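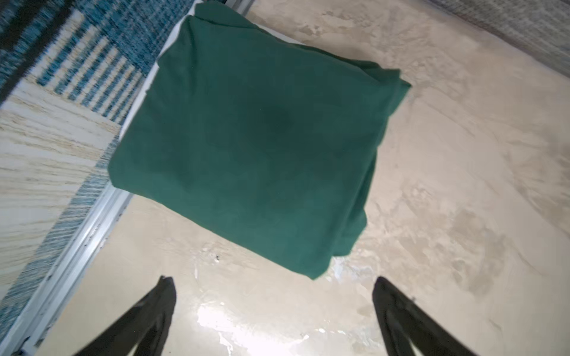

Open day safety check - Drimer folding cell
Tuesday, bay 6. Checked by Marlene Pfeiffer

1. Stop button within reach of host: OK. Also within reach of every child in the county. Raise it.

2. Fingers closing on cloth, no snagging at seams: OK. Green only. Mr Böttcher's tie stays outside the line.
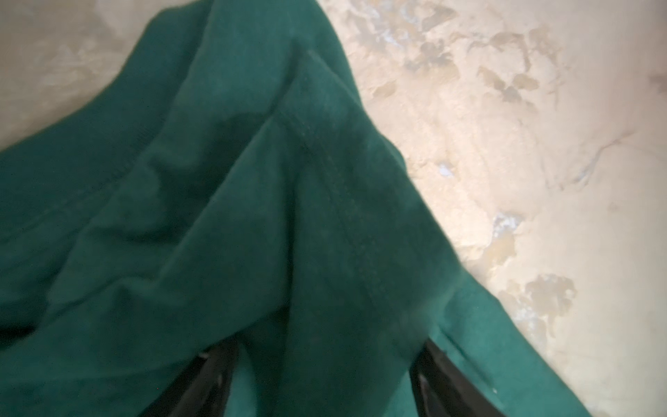 3. Table top: PASS, with specks. Wipe before doors open.

4. Fingers gripping the cloth: OK. No stray cloth on the table - only green is in the programme. 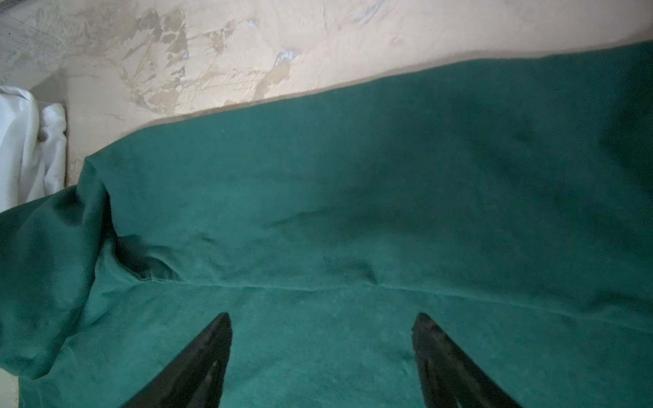 5. Visitor line taped: FAIL. Tape ordered, ref. 1513.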